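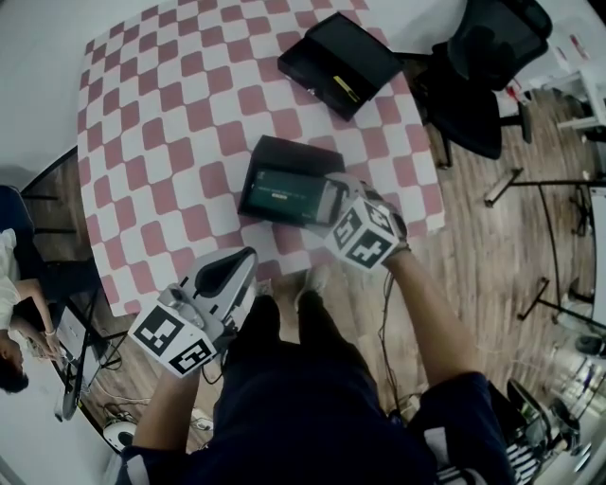
The Slowest Hands in the Building

2022-06-20 · Opinion · by Gyu-bin Baek

I have been opening boxes for a living. I should be more careful with that sentence, as my mother has already repeated it to her friends, but it is accurate. I sit at a table with a gripper in each hand, and I open boxes, and take things out of boxes, and put them back, so that a robot I rarely see can one day do the same for people who would like their boxes opened by something that doesn't sigh.

The grippers are white, with marker patterns on the sides like tiny crossword puzzles that have given up on words. You hold them and you become, for the length of an episode, a person with two fingers per hand. I have a degree. I mention it only because my two fingers and I once spent most of a morning failing to get hold of the edge of a green panel.

My complaint is with the word "demonstration." It sounds so confident. A demonstration is what a man in an apron gives at a department store, with a knife and a tomato. He knows how the tomato ends. What I give is closer to a first driving lesson, recorded in full and kept forever. When we call it demonstrating, we let everyone believe there is an expert somewhere in the process, and that the expert's skill gets poured into the machine like syrup. I am good at opening boxes with my own hands. With these I am a beginner, and for the first weeks the robot was learning from a beginner.

Tae-yang Noh and I disagree about this, loudly, usually over lunch. Tae-yang came to us from remote control work. He drove an arm at Galerton from a desk on the other side of a wall, and he thinks hand-held grippers are a kind of cheating. His argument is that when you steer the real arm, you can only do what the real arm can do. It has a shoulder that sticks and an elbow that refuses, and so every episode you save is one the robot is able to repeat. I, meanwhile, have a spine. I lean. I turn my wrist in ways that would send an arm into a fault and somebody out of their chair to press the reset.

He is right about the wrist. I will give him the wrist in print so that he can have it framed.

But I have driven the arm too, and I know what it does to a person. You push and it thinks about it. You look at a screen and try to judge the depth of a lid. After an hour you are moving the way people move in a museum shop with a backpack on, and that is what gets recorded: dread, at a steady rate. The arm learns to approach every object as though it might be expensive. With the grippers in my own hands I can at least feel when an edge catches. I push a little harder, or back off, and I don't have to decide to. Surely that is the part worth teaching.

We had a count up on the wall until July of last year, when it was taken down for reasons of morale. The last number on it was 1,066, and 93 of those were marked bad and thrown out. I would like to speak up for the 93. Most of them were fumbles that I recovered from, slipped and grabbed again, and they were cut for being untidy. So the robot was shown a world in which nothing slips. Then it went to a trial at Pramgate, dropped the front edge of a lid, and stood there with its fingers shut on air like a butler waiting to be thanked. It had never seen anybody try twice. We had edited that out.

These days we keep the recoveries. It took more than six meetings. Tae-yang was on my side for this one, although he called them "my side" and "the correct side" on alternate days.

The other thing I would change is who sits in the chair. Everyone who builds a product on this data ought to spend a day making it. I don't mean a visit, with coffee. I mean the same task fifty-three times with a sore thumb, until you find out you have a style. I have one. I go in from the right, always, and I hesitate just before I close. Our test arm, which the office calls Kong, now hesitates just before it closes. The people from Draveck admired this when they came. They asked what it was computing. I looked at the floor, and Tae-yang told them it was a very advanced pause.

I have since tried to get rid of the hesitation. I do a few clean ones, quick and sure of myself, and then I think about the pause and there it is again, in both hands. Tae-yang says I should do a batch left-handed. I start on those tomorrow, and I expect Kong will find out before I do what else is wrong with me.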